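Workshop > Courses > Home Robotics > Handout 4
Search this site Go

Handout 4: Bottle to box, at home
Prepared by Josiane Riviere, 28/05/2020

Last time we closed the gripper with no load. For this exercise you put the arm at the edge of your table and pick up an empty soda bottle. Write down the closing value of your servo before you begin. Mine is 306, but yours will be different.
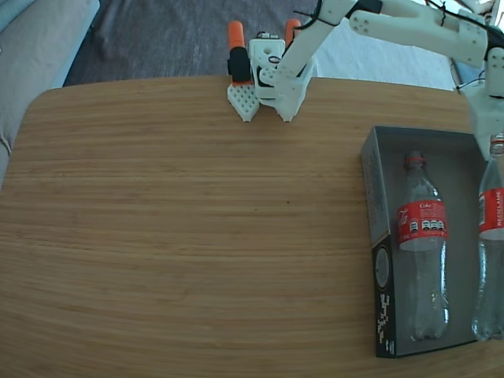
If the fingers close too far, the servo hums and becomes warm. Stop it, open by a few steps, and try again. Fredy Huanca asked if the printed fingers need rubber. Please test first without.

The second part is the approach. Bring the gripper down slowly and keep one finger on each side of the object. A bottle lying flat on the bare table, label up, can roll when a finger touches it; one lying inside an open box has walls near it, so there is less room for the fingers. Try both and note which one fails more often. 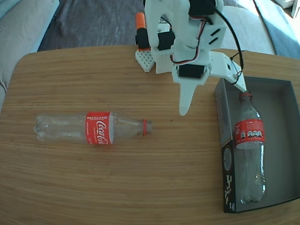
Cables are the other point to check before you send your log. Move every joint to its limit by hand, with the power off. Thin servo wires that loop across the arm between the motors must have enough slack, but not so much that they catch on a jaw.

Questions to Josiane, Sallgate workshop | © Sallgate | Back to top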